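Workshop tips from the Gendus robotics club, cabinet task

Quick notes before the next build night, will tidy up later. Both teams (Bruta and Yimer) doing the cabinet task this term, sim first, then the real arm.

Slow down at the opening. Most of our crashes are the wrist clipping the shelf front. Drop speed before going in, not once your inside.

White on white is awful. Walls, back, top, all the same, and the depth guess goes funny. Use the corner seams to line up. Don't trust a shadow as an edge.
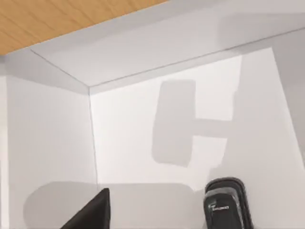

Open the fingers all the way before you go in. Check the gap, then move. Half open grip = knocked over cup, every time.

Save every run, even bad ones. Lorkis folder, run number first, then team. We have 355 in there now and nearly half have no team name. Please fix yours.

For the real arm: wipe finger pads with a damp cloth, let dry. No oil, no spray cleaner. Shelf liner under the cups stops sliding, cut it 5 mm short so it doesnt curl up at the back.

Tape cables down. Spare batteries in the tin, not the drawer.

Competition is in April. Each team gets 7 tries, best 2 count. Practice resets too, they eat the clock.

Posted 18/11/2021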